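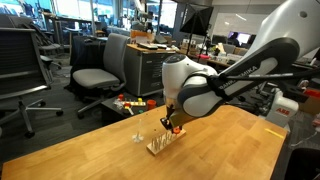 Do workers who complain about discrimination at payroll firms get an answer from their employer? Most get some sort of letter, but fewer than you'd hope get a decision on the complaint itself.

4.2 What happened to the complaints

I'll admit I went into this part expecting a tidy story, and the files didn't give me one. Geetha Naidu and I read 389 internal complaints from Pendero and Fandden (we had 400 to begin with, and dropped the ones where the pages were too heavily blacked out to code). Of those, 245 had a written finding on file. The rest just sort of trail off, often after a friendly email promising a meeting on Monday.

Figure 3. Workbench with arm and pegged block.

What surprised me was how much the first reader mattered! If a complaint landed with the person's own supervisor, it tended to get relabelled as a "personality clash" or a "team behaviour issue", and once that label was on, the word race hardly ever showed up in the paperwork again. Joris Maes found much the same thing in his Jistport interviews, though his people were mostly in warehouses and ours sat in accounts, so I wouldn't lean on the comparison too hard.

We coded the relabelling separately from the outcome, and Geetha did a second pass in April on 200 of the files without looking at my codes. We disagreed most about jokes. I'd been marking a remark as racial only where the complainant said so outright, and she read the whole exchange (she was right, and I went back and redid mine). The counts in this section use the revised codes, and the older ones are in the appendix alongside the Adams pilot material.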